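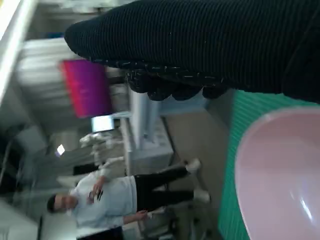 Wrist view, gripper over the pink bowl. Image is sideways because of how the camera sits in the bracket.

February, shop notebook, Sikska arm

Started 4:15 pm, bench to myself until Deming came in after dinner.

Wrist camera is on and streaming! Very happy with this one. The old overhead camera lost the bowl every time the forearm crossed over it, and we were guessing at the last bit of the reach. Now the fingers and the rim are both in view for the whole approach, and I can see the gap between them close up as we come down. Should have done this before the second rebuild of the elbow, oh well.

The bracket is print number 4. The first one cracked at the screw boss, the next two put the lens so close to the sleeve that half the view was ribbing. This one moves the camera out and rolls it a quarter turn so the cable leaves toward the elbow and stays clear of the wrist joint. I haven't put the rotation into the software yet. Deming says do it in the capture step so that everything downstream gets upright pictures, and Marisa wants the raw files left alone and the rotation done on load. I lean toward Marisa's way - if we reprint the bracket again I'd like to change one number and be done with it. Leaving it sideways tonight.

Sleeve: the black ribbed fabric is holding up well. I was worried the ribs would bunch when the wrist bends, but with them running lengthwise it just folds and comes back. Bottom hem is still only tacked. Needs a proper stitch or a band before we do long runs.

Finger pads pick up every bit of lint in the building. You can see the white flecks on them in the picture. Wiped them down with a damp cloth before the grip runs. Add to the startup list: wipe pads. The Hamell rubber is softer than what we had and I think the extra grab is worth the cleaning.

Grip runs, pink bowl on the green mat, approach from above, close on the rim, lift, hold, set down:

32 tries total
First batch at the old closing force: bowl tipped on most of them. Fingers land fine, but one side touches early and pushes the rim away.
Second batch with the wrist tilted in slightly and closing slowed to half: so much better. Clean lift after clean lift, and Deming actually clapped.
Two bad ones in that batch, both when the bowl had crept toward the edge of the mat and I hadn't put it back.

The ribbed mat helps. On the bare bench the bowl skates as soon as a finger brushes it. On the mat it mostly stays where I put it, and the stripes turn out to be handy for lining the bowl up between tries. I'd like to try the mat turned 90 degrees to see if the ribs grip better across the push direction.

Shiny plastic is going to be a problem for the vision side. There's a hard white highlight inside the bowl from the overhead lights and it moves as the arm moves. Kamari (our bowl finder, for anyone reading this later) picked the highlight as the bowl center a few times and sent the arm off to one side. Ideas:

- drop exposure and live with a darker picture
- cheap diffuser over the nearest light
- have Kamari fit the rim only and ignore the inside

Rim fitting is the one I want to try first. The rim is a nice clean curve and the pink stands out really well against the green.

Also the camera sees way past the mat into the room, people included. Most of that is soft and blurry anyway, but Kamari got excited about the magenta thing in the back and called it a bowl, twice. Crop to the mat area before the finder runs. Easy fix, maybe ten lines.

Motion blur: there's some on the floor even during the slow approach. Might be vibration in the bracket arm, might be shutter time. Tapped the bracket with a pencil while watching the stream and it does ring a little. Next print gets a rib on the back side.

Saved 1,439 frames from the session. They're on the shared drive in the Xie folder, raw, not rotated, so tilt your head. Marisa has offered to go through them and mark rims for the fitting test. Thank you Marisa, I owe you lunch.

Left the arm parked with power off and the bowl on the shelf over the bench. Please don't borrow the bowl for screws again, the scratches show up in the camera.

Next time:
stitch the sleeve hem
bracket print 5 with rib
rotation on load (unless Deming talks me out of it)
crop, then rim fit
mat turned the other way, same approach, same force, so we can compare
try the small bowl if there's time

Stopped 9:40 pm. Cable tie at the wrist is a bit snug, check it before the first move.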